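Budget Season, and Everybody Wants an Arm

By Philomena Mac Mathúna

April is when the equipment requests land on my desk, and for the second year running the thickest one is for a robot. The people at our Skadstead site would like a tabletop arm with a two-finger gripper, plus a service plan, plus a line called "integration" that has a number next to it and no explanation. I have asked for the explanation. So far I have a brochure.

I should say where I stand. I have signed off on automation before and I would again. The Kornell labeling machine paid for itself and I was wrong about it, as several of you have reminded me. But the labeling machine does one thing to one size of box all day long. The arm is being sold to us on the grounds that it can do anything, and in my experience the price of "anything" shows up later, on somebody else's budget line.

We have two quotes. Javau's is lower up front and charges $3,894 a year for support. Mac Carthaigh wants more money at signing and throws in the first year, then charges by the visit. Neither one includes spare fingertips, a bench, guarding, or the hours our own people will spend teaching the thing where a drawer is. Devendra Kandpal in Operations added those up on his own time, and his total came to more than 20 percent on top of the Javau figure. He is in favor of buying, by the way. He just wanted the real number on the page, and I wish everyone who sent me a request did the same.

Then there is the question of what we would use it for. The request says "parts retrieval and kitting." Fine. Our small parts live in drawers, hundreds of them, and the cabinets were bought at different times from whoever was cheap that year. Some have knobs and some have a lip you hook a finger under. A few stick. One oak cabinet in the back hall has 1888 stamped on the lock plate and takes a hip to close. Any vendor's arm can open the drawer the vendor brought along. I want to know what it does with ours, and how long it takes to go from one kind to the next when a person isn't standing there to help.

Devendra's answer is that we should standardize the cabinets first. He may be right, but new cabinets are a purchase too, and they weren't in the request. If the arm only makes sense after we replace the furniture, then the furniture belongs in the same total.

My proposal is a 3-month rental of one arm, paid out of the contingency line, with our own drawers and our own parts. Whoever runs it keeps a plain log: what was tried, how many minutes a person spent on it, what had to be reset. If the log looks good I'll put the purchase in the fall revision myself. Javau says it doesn't rent. Mac Carthaigh says it might.

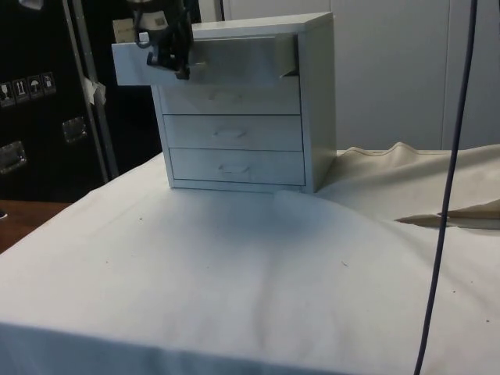 EQUIPMENT & PLANNING

Comments on the arm request go to Devendra by noon on the last working day of the month. Please be specific. "It would save time" doesn't help me, but "I pull the same parts every morning and it takes me half an hour" does. If your work involves drawers that stick, say which cabinet.

Anyone who has used a small arm at a previous job, please write even if you have no opinion on this one. I would especially like to hear what you spent in the second year.

Requests for carts, shelving and replacement chairs follow the usual form and will be reviewed separately.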